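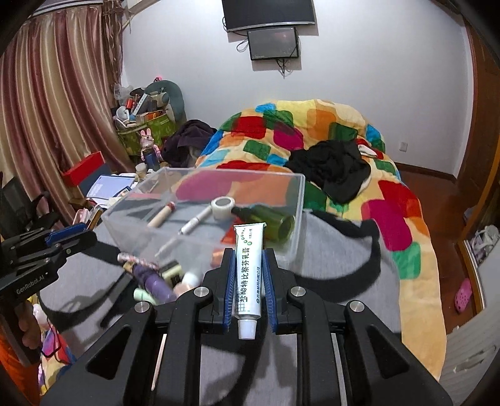
Tube held cap down, crimp end up.

April 2, 2024

Shelf-life question again, this time for creams and ointments in the first aid cupboards. Fathima wants a rule we can print on a card. I am not convinced there is one.

What started it: the Plultero leaflet that came with the last order says any opened tube should go in the bin after 14 weeks. No source given. Tetteh asked them for one and got the same leaflet back as a scan. The older Allesano sheet, still taped inside the door of cupboard 2, says to go by the date on the crimp and says nothing at all about opening. Both can't be right, and I suspect neither was written by anyone who had tested a tube.

So we weighed some. Twenty tubes of plain base cream, same batch, all opened on the same morning, caps put back by hand. Half stored cap down, half lying flat in the drawer. Weighed weekly on the small balance. Jamila's idea was that cap down would lose less, the cream sitting against the opening and keeping air out. Plausible, and I've heard it said as fact by people who ought to know better.

Result so far: no difference I'd put my name to. The flat group lost slightly more on average, but nearly all of that comes from tube 312, and tube 312 has a cap with a crooked thread. Take it out and the two groups sit on top of each other. Jamila says I can't just drop the one I don't like. Fair. I've left it in the table and marked it. But I also won't have it quoted as "storing upright saves product", which is how Sorin put it in his message to Pletport before I'd seen the numbers. Sorin, please send them a correction.

Other things that bother me:

Weight loss tells us about water leaving. It says nothing about whether the active ingredient is still doing its job, and nothing about what grows in the tube once a fingertip has touched the nozzle. We have no way of measuring either one here. A tube could hold its weight perfectly and still be no good to anyone.

The room. The heating was off over the long weekend and I didn't log the temperature. My fault.

The balance was moved to the other bench between the second and third weighings. Rokeya says she checked it with the brass weight afterward and it read the same. I believe her, but it isn't in the book, so I'm writing it here.

Squeezing. Real tubes get squeezed, and air gets sucked back in when you let go. Ours were opened and left alone. I think this matters more than which way up they are kept.

Next: new set, same batch if Seneviratne still has any. One squeeze a day onto tared paper, so we can subtract it. Temperature written down every time – every time, including by me. Replace any bad caps before starting and record which ones.

For the card, my suggestion to Fathima is two lines: write the opening date on the tube with a marker, and follow the maker's own instructions for that product. She finds this disappointing. Review in June, when there should be enough weighings to argue over.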